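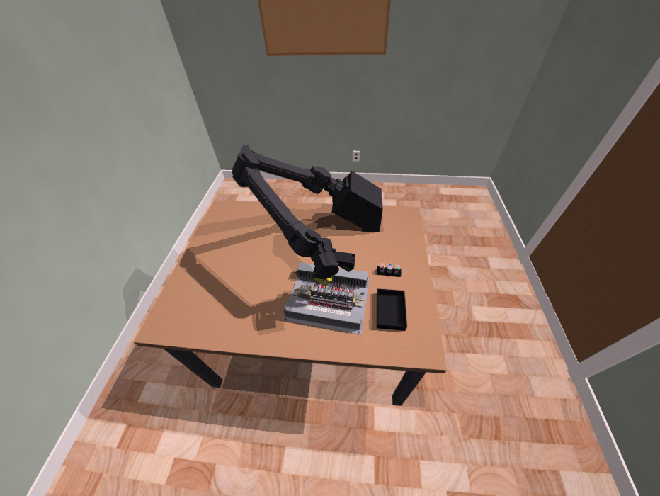
The enclosure scene in Clelau, with the arm over the rear edge of the enclosure.

Setting up the enclosure scene in Clelau

By Hollis Quintanilla
Friday, November 26, 2021

Clelau is a simulator for tabletop robot work, sold by Prillau. It comes with a handful of ready-made scenes, and the one used in this tutorial is the electrical enclosure. You will load it, set a home position, teach the arm a path to the row of modules and save the result as a job. I used the standard licence for everything here. The extra pack, Dantas, adds force readings at the wrist, but you do not need it for these steps.

Before you start

You need Clelau installed and signed in. The scene download is 725 MB, so get it on a decent connection. My office machine is a few years old and loads the scene in 47 seconds the first time and a good deal faster after that.

Close any other scene first. Clelau lets you have two open, but the second one gets half the memory and the arm will stutter.

Step 1. Load the scene

Go to Scenes, then Bench Work, and pick Enclosure. Wait for the shadows to appear before you touch anything. If the arm shows up but casts no shadow on the table, the lighting file has not finished loading.

Have a look round with the right mouse button held down. The enclosure is turned slightly on the table. Leave it that way. The stored grip angles are worked out from that position, and if you straighten it by eye you will have to teach them all again.

Step 2. Set the home position

Open the Arm panel and press Release. Drag the elbow up until the forearm slopes down over the middle of the table, then press Hold. Click Save as Home.

Keep the elbow high. With a low elbow the wrist comes in flat and catches the slotted strip along the back of the enclosure. I lost most of a morning to this in July.

Step 3. Teach the approach

Add three points:

Point A, well above the enclosure.
Point B, directly over the rear edge.
Point C, just above the part you want to reach.

Set the speed to full between A and B, and to a tenth between B and C. The modules sit close together in their row, so a small error sideways puts you on the wrong one. Zoom in and check point C from the front and from the side.

Step 4. Mark the rack and the tray

Both are to the right of the enclosure, with the tray in front of the rack. Click the rack and choose Source. Click the tray and choose Drop Area. The tray is longer from back to front, so set the drop pattern to Column. Grid is the default and it will try to place parts on the rim.

The three pieces in the rack have red, blue and green accents. Name them by colour in the parts list, as the names Clelau gives them are long and look much the same.

Step 5. Run and save

Press Dry Run. The job goes through without closing the grip. If it stops with "path blocked", raise point B a little and try again. Once it runs clean, press Run, then File, Save Job.

Exporting

Jobs can be exported in the Lutholm format or as plain text. Mine came to 2903 lines as text, so use Lutholm unless you need to read it yourself. The export does not include the home position. Write down the joint values from the Arm panel before you close the scene.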